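# Writing Poems in Couplets and Tercets: Notes for Week 3

Course leader: Rosalinda Lumbao

Bring to class: your draft from last time, a pencil, and one poem by someone else that you have copied out by hand.

## 1. Where we left off

Last week was about the line. We looked at end-stopped lines (the sentence or phrase finishes where the line does) and run-on lines (it keeps going). Most of the drafts handed in were heavily end-stopped. A poem where every line closes on a comma or a period starts to sound like a list, and if that is what you want, fine. Several of you said in the margin that you did not want it.

This week moves up one size, to the stanza. We will stay with two small ones, the couplet and the tercet. Quatrains come in January along with the ballad.

## 2. What a stanza is

A stanza is a group of lines with white space before and after it. The word comes from Italian, where it means a room. You will meet the comparison in nearly every handbook, and it holds up well enough: you go into a stanza, something is in there, you leave by the gap.

The gap is a pause. It is longer than the pause at a line break, and a reader will give it weight even if the sentence carries straight on across it. Read these two versions aloud.

Version A:

> My mother kept the river in a jar
> beside the salt. She said it was for luck.
> By spring the jar was green from end to end
> and still she wouldn't let us pour it out.

Version B:

> My mother kept the river in a jar
> beside the salt. She said it was for luck.
>
> By spring the jar was green from end to end
> and still she wouldn't let us pour it out.

The words are the same. In B, a winter goes by in the gap. In A, "By spring" has to do that work alone. I prefer B, but A is quicker and has a more talkative sound, and in a longer poem I might want that.

## 3. The couplet

A couplet is two lines. It may rhyme or not.

**Closed couplet.** The sentence ends at the end of the second line. Rhyme makes the closing stronger.

> The orchard gate was tied with baling twine.
> The fruit was someone else's, and then mine.

Closed couplets are good for wit, argument and verdicts. They are hard to keep up for a long stretch without sounding pleased with yourself. English poets in the eighteenth century did it for hundreds of lines at a time, and if you read Pope's *An Essay on Criticism* you will hear how much he moves the pause around inside the line to keep it from getting stiff.

**Open couplet.** The sentence runs past the second line, into the next couplet.

> The bus let down its step for her, and she
> came out into the weather like a guest
>
> arriving at the wrong address, the cake
> already sliding sideways in its box.

"Like a guest" looks finished until you cross the gap. That small correction is the main pleasure of the open couplet. Use it where it matters. If every gap in the poem does it, the reader stops being surprised by the third one.

A common problem in unrhymed couplets: the poem was written as one block and the white space was put in afterward, every two lines, to make it look lighter on the page. You can test for this. Take the gaps out and read it. If you miss nothing, the couplets were decoration.

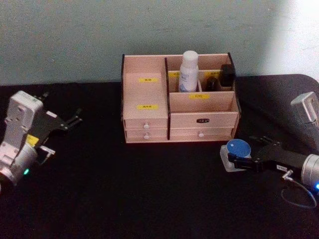
## 4. The tercet

A tercet is three lines. Three is an odd number and it does not balance, so a tercet tends to lean forward. With a couplet, the second line answers the first. With a tercet, the third line can agree with the first two, turn against them, or start something new that the next stanza has to pick up.

Common rhyme patterns:

| Pattern | Name or note |
|---|---|
| aaa | triplet; strong, can turn comic |
| aba | the middle line hangs free |
| aba bcb cdc | terza rima; the free middle line becomes the frame of the next stanza |
| no rhyme | most tercets published now |

Terza rima is Dante's form. Italian has far more rhyming words than English, which is why English versions often use half rhyme. Half rhyme is allowed in all exercises for this course. Stone/gone, room/home, and salt/felt are all fine.

Here is a start in terza rima, half rhymed, from my own workbook:

> At Jugah, where the ferry used to land,
> the ticket booth is standing in the reeds
> with all its little window glass unbroken.
>
> My uncle sold the tickets and the bread.
> ...

I stopped there. Look at the problem. "Land" should come back in line three and I spent line three on "unbroken." "Reeds" and "bread" make a weak half rhyme, which I could live with. To mend it I would change the third line and keep the booth:

> At Jugah, where the ferry used to land,
> the ticket booth is standing in the reeds,
> its window whole, its door held on with wind.
>
> My uncle sold the tickets and the bread
> and kept the change for both in one cigar tin,
> and wrote down what was owed, and by whose hand.

Now "land" has "wind," and "reeds" has "bread." The next stanza ought to close its own frame with a word that goes back to "reeds" and "bread," and "hand" will not do. So the form has broken again at the sixth line. I kept "by whose hand" for a month before I cut it. We will try to repair the second stanza together in class, so please come with one suggestion. The meter also stumbles at "cigar tin," and you may fix that too.

## 5. Reading for this week

From the course packet:

- Shelley, "Ode to the West Wind." Terza rima, with each section closed by a couplet. Mark where the sentences end. They mostly do not end where the stanzas do.
- Gwendolyn Brooks, "We Real Cool." Very short couplets. Notice where the word "We" sits, and say it aloud the way the line break asks you to.
- William Carlos Williams, "The Red Wheelbarrow." Every stanza has two lines and the second is a single word.
- The anonymous riddles on the last sheet. Some are in couplets. Answers are upside down at the foot.

The Samatent reading room has a copy of the packet if you have lost yours. It can't be taken out of the building. Photocopying is at the front desk.

For questions of form, use the Broltilard glossary (the thin gray one). Its entry on the tercet is short and clear. Its entry on meter is old-fashioned and you can skip it until we get there.

## 6. Exercises

Do exercise 1 and then either 2 or 3.

**Exercise 1. Re-spacing.** Take the draft you brought last week. Write it out three ways: as one block, in couplets, in tercets. Do not change any words the first time through. Read all three aloud. Then choose one and revise the words so that the spacing is needed. Hand in the chosen version and the block version together.

If your line count does not divide evenly, leave the last stanza short. A single line left over at the end of a poem draws a lot of attention. Check that it can stand it.

**Exercise 2. Closed couplets.** Write a portrait of a person doing a job, in rhymed closed couplets, at least six of them. The job should be one you have watched closely. No similes. Let the verbs do the work.

**Exercise 3. Open tercets.** Write a poem of four tercets or more about a place that has changed its use: a chapel turned into flats, a school that is now a parking lot. At least 2 of the stanza gaps must fall in the middle of a sentence. Rhyme is optional.

Length limit for everything you hand in: 100 lines in total. One student in an earlier group turned in over 3,000 words of notes with a six-line poem at the end. The poem was good. I would have liked to read it first.

## 7. Notes on the drafts so far

These are general. Individual comments are on your pages.

*Titles.* Too many are labels. "Autumn," "Loss," "My Grandfather." A title can carry facts so that the first stanza doesn't have to. If the poem happens in a hospital parking lot at 4 a.m., the title can say so.

*Abstract endings.* If your last stanza contains the words "time," "silence" or "memory," try ending one stanza sooner.

*Inversion for rhyme.* "Into the house he slowly went" is there only because something rhymes with "went." Readers can tell. Change the rhyme word and leave the sentence in its natural order.

*Punctuation.* You may leave it out, but leave it out all the way through - a poem with commas in the first half and none in the second looks unchecked. Dropping punctuation also puts more pressure on the line break, so go back over every one.

*Capital letters at the start of each line.* Your choice. Many word processors will make the choice for you. Turn the setting off and decide.

## 8. Handing in

Paper copies go in the tray by noon on the day before class. Type them, single-spaced, with a clear blank line between stanzas. If a stanza break falls at the foot of a page, write "stanza break" in brackets so I don't have to guess.

Anyone who wants to send work to the *Prolalgate* student issue should tell me this week. They take up to three poems per person, unpublished, and they do not want a cover letter. I can look over one poem each before you send it, but not the whole batch.

Next week: repetition and refrain, with a first look at the villanelle. Read the two villanelles at the back of the packet and underline the repeated lines in different colors.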